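エレベーターの「閉」ボタン、連打しますか? 私はします。三回くらい押さないと気がすまないんです。夫にはいつも笑われるんですけど、押した指に「カチッ」と返ってくる、あの感じがたまらなく好きで。

そんな話を編集部でしていたら、じゃあボタンで一本書いてよ、ということになりました。九月のまだ暑い午後、向かったのはカークスポートという小さな港町です。

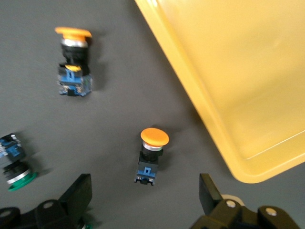

**文=ステラ・ディヌ**

駅まで迎えに来てくれたのは、古いスイッチを集めて三十年近い(ご本人談)というフランス・フェルスフューレンさん。自宅の二階がまるごと収集部屋で、壁一面の引き出しに3000個! ラジオのつまみ、劇場の調光盤、路面電車の降車ボタンまで、ラベルもなしに詰めこんであるのに、ご本人は迷わず引き出しを開けるんですよね。

「まず押してみて」と渡されたのが、ラルネスの製粉所で使われていたという黒い押しボタン。これが重い! 親指にぐっと力を入れて、もうだめかなと思ったところで、ストンと落ちる。粉まみれの手袋でも押し間違えないように、わざと固いばねを入れたんだそうです。そう聞いてもう一度押すと、なんだか製粉所の人と握手している気分になりました。

逆に軽すぎて驚いたのが、ホテルの呼び鈴用。触れたか触れないかで鳴ってしまうので、置いてあったホテルでは、花瓶の水を替えるたびに誰かが走ってきたとか。いいなあ、そのホテル、泊まってみたかった。

色の話も面白かったです。フランスさんが子どものころ住んでいた集合住宅では、階段の電灯のボタンが階ごとに違う色で、郵便屋さんも「緑の階の人」なんて呼んでいたんですって。フランスさんの家は二階で、オレンジ。だから今でもオレンジのボタンを見ると夕飯の匂いを思い出すそうで、それを聞いたらこちらまでおなかがすいてきました(実際このあと、港の食堂で鰯のフライを二皿食べています)。

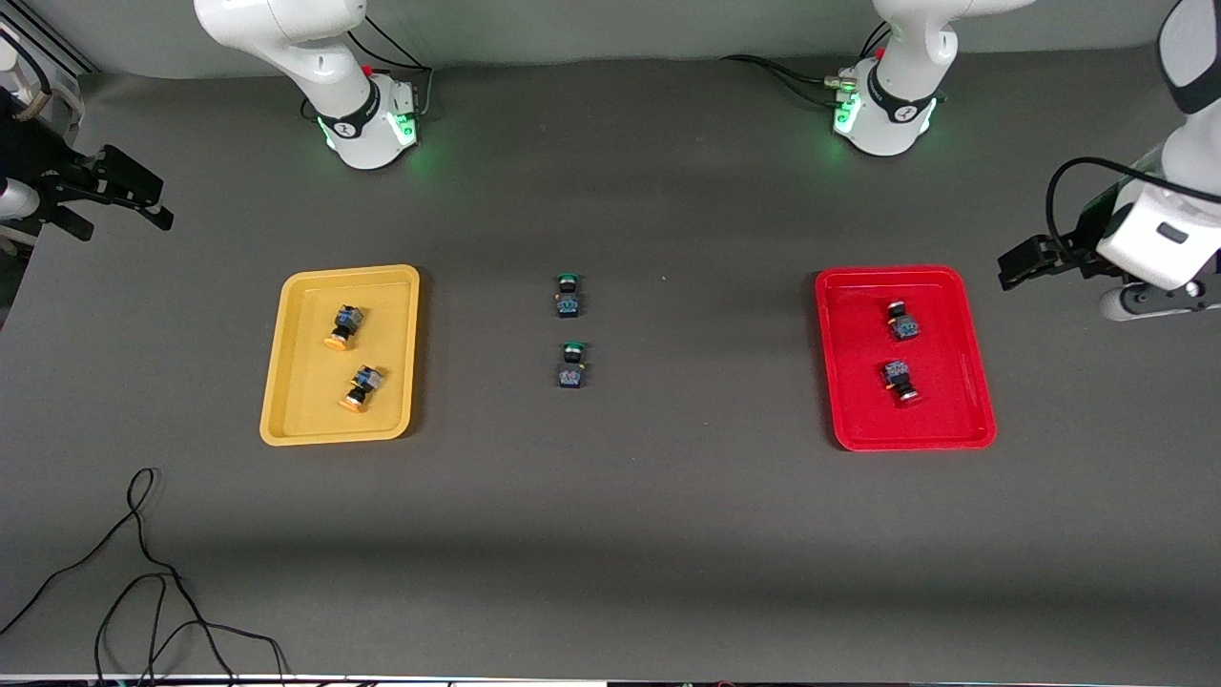

食堂では、フランスさんの古い友人のウチェンナ・ブリッグスさんも合流。元バスの運転手さんで、降車ボタンについては一家言ある方です。ラウザー行きの153番に長く乗っていたころ、鳴り方だけで常連さんがわかったといいます。短く一回は学校の先生、長く押すのは市場帰りの人。子どもたちは誰が押すかでけんかになるから、終点の手前でわざと「まだ押してない人は?」と声をかけていたそうです。ああ、私もそのバスで育ちたかった!

最近は画面に触れるだけの機械が増えて、ふたりとも少しさみしそうでした。でもフランスさん、台所の洗濯機はちゃっかりタッチ式なんです。そこを突っこんだら「だって掃除が楽なんだよ」と大笑い。私の家も炊飯器がそうなので、人のことは言えません。

帰りぎわ、引き出しからひとつ、おみやげをいただきました。どこの何に使われていたのかフランスさんにもわからない、丸くて白いボタンです。今は仕事机の端っこに両面テープで貼ってあって、原稿に詰まるとカチカチやっています。この段落を書くあいだにも、もうずいぶん押しました。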